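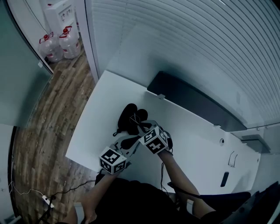 A worker at a white desk guides two handheld grippers toward a black cloth item.

2020-01-01 – Skeline will bring gripper robots to the packing tables at its Narora site in June. Staff there now handle 3000 small orders a week by hand.

The robots, supplied by Hasomau, learn from people. Employees carry out a task with handheld grippers, and the recorded movements are used for training.

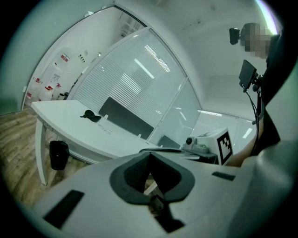 No jobs will be cut under the plan, which covers 152 employees. Packers will move to checking, returns and repairs – work that now waits until the end of a shift. Each will get 2 days of paid training.

A second site, Sani, will follow if the first results are good.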